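Help wanted: someone who likes clear plastic stands

Hi, I'm Natália Dvořáček, and I run Bronimach, a tiny shop that sells display pieces for people who collect small stuff. Risers, steps, little shelves, all see-through, so your figures or perfume bottles or mineral samples get the attention. We grew faster than I expected (hooray!) and I need another pair of hands in February, when the big reorder lands and my evenings vanish.

The work is pretty simple. You'd wipe the pieces down, look them over for scratches, wrap them and get them into boxes. I'm picky about fingerprints, I admit it, so cotton gloves are on me. There's also a bit of label printing, and if you enjoy arranging things on a table so they look nice, I'd love help setting up for the website too.

It's 40 hours in total, spread over the month however suits you, and you can start as early as 8 or come after lunch. No experience needed, but please be patient and okay with standing. Music is allowed and I'm open to requests! 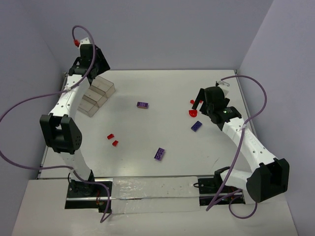 A three-tier step in clear plastic, on the white table.

To apply, send me a few lines about yourself and tell me what you collect, if anything (I have way too many thimbles). A resume is fine but a normal email is better. I read everything myself, so give me a few days to write back. Please put "Steps" in the subject line.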